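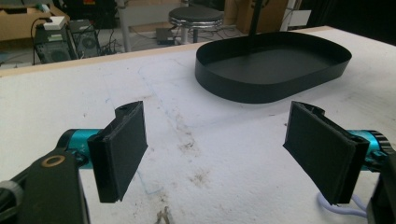
White foam tabletop, with black pads above it.

How to Cover a Worktable with Foam

There are two kinds of tables in the world of small repairs: the kind that scratches things, and the kind things bounce off. I had the first kind for years. After the second camera lens and a very nice clock face, I switched. The job takes an afternoon plus a night of leaving it alone, and the leaving alone is the hard part.

What you need

One sheet of closed-cell foam. I bought a Jeseo sheet, 2000 by 1000 mm, which was larger than my table and also larger than my car.
Spray adhesive that says on the can it is safe for foam. I use Skukiline.
A long knife with a fresh blade. The Kuruc snap-off works fine.
80-grit sandpaper.
A metal straightedge, as long as you can borrow.
Rubbing alcohol, rags, masking tape, a rolling pin you don't plan to bake with again.

Pick the foam first

Open-cell foam is the squashy stuff in couch cushions. It feels wonderful in the store and drinks the first cup of coffee you set near it. Closed-cell is firmer and wipes clean. If you can pinch it down to nothing between two fingers, put it back on the shelf.

Color matters more than I expected. Dark foam hides dirt and also hides every small black screw you own. White foam shows the screws and the dirt. I went with white and have made my peace with the dirt.

Let the sheet relax

Foam comes rolled up and would like to stay that way. Unroll it on the floor the night before, curl side down, and set some books on the corners. Cats will offer to help. A cat is not heavy enough and doesn't stay put.

Prep the table

1. Take everything off the table. Everything. The jar of mystery bolts too.
2. Scrape off old glue and paint drips.
3. Sand the top with the 80-grit until the shine is gone. You're only giving the glue something to hold on to, so stop well before it turns into a hobby.
4. Vacuum, then wipe with alcohol and let it dry. Wipe the edges as well.

Dry fit and rough cut

Lay the foam on the table and trim it so it hangs over by the width of your thumb on all sides. Do not cut it to exact size now. I know it looks easy. The sheet will shift when you glue it, always toward the side you can see from the door.

Tape the foam down along one short edge so it can't wander, then fold the rest back on itself like a bedspread.

Glue it

Open a window. Spray a light coat on the table and a light coat on the foam, working only on the half near the tape. Wait until both feel tacky, like the back of a sticky note. The can will tell you how long. The can is an optimist, so test with a knuckle.

Roll the foam down slowly from the taped end, pressing outward from the middle with the rolling pin. If you catch a bubble right away, lift and lay it again. If you catch it later, poke it with a pin at a low angle and press the air out. If you catch it next week, put something on top of it.

Then pull off the tape and do that last strip, which you have almost certainly forgotten.

Leave it overnight. I checked mine 3 times before bed and it was still a table each time.

Trim the edges

Snap off a new blade section. Run the knife flat along the side of the table in long pulls, letting the table edge be your guide. Sawing back and forth gives you an edge like a bitten sandwich. Corners go last, with a small downward cut from above.

If a bare edge bothers you, run cloth tape around it. Plaslow sells a wide one that holds up well to sleeves.

Living with it

Wipe with mild soap and water. Keep solvents off, and soldering irons well off. Cut on a cutting mat, or you will be cutting on the foam, and then you will be reading the top half of this page again.

When a patch gets chewed up, slice out a neat square and glue in a piece from the scraps. It'll show. Save the scraps anyway – they make good drawer liners, and I still have enough of that sheet to do every drawer in the house.

Questions or corrections: use the contact page | Copyright, all rights reserved | Back to top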